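Tins, continued

The Cinnamoroll tin has gone into rotation as the small parts box, replacing the Galtalton one I wrote up in March. That one had a hinge on the long side, and the hinge pin walked out after 294 openings (I keep a tally on the inside of the cupboard door).

Selection criteria have not changed. Rectangular footprint, rounded corners, printed lid. Rounded corners matter for cleaning, as grit collects in a square fold and a cloth will not reach it. Printed lids wear fastest along the raised edges, so I wipe with a damp microfiber and never use solvent. I tested Jastness polish on a scrap lid last year and it lifted the red ink in 11 strokes.

Storage is upright on the shelf, lids outward, 18 to a row. Stacking saves space but scuffs the artwork on the lower tin.

For the catalog, this is number 1438. The artwork is the teacup design, with the cupcake and balloons. 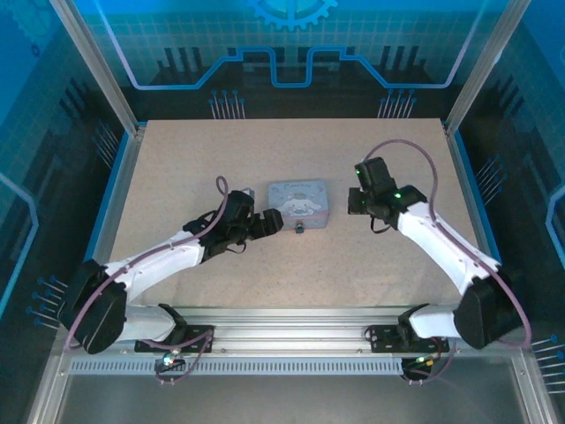
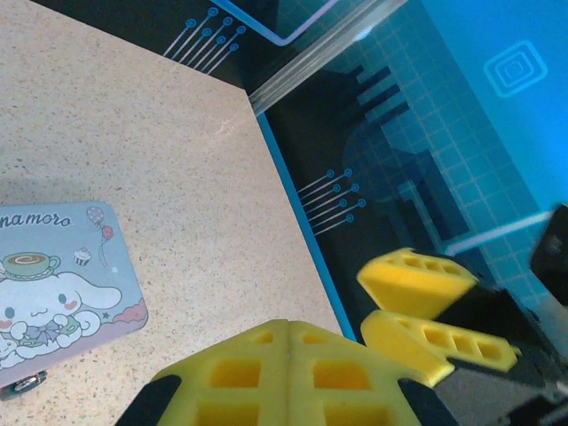
Kwok-wai Tai wrote in to disagree about stacking: a sheet of baking parchment between tins stops the scuffing, and he has kept his that way for years with no marks on the lids. He cuts the sheets slightly undersize so they don't curl at the corners.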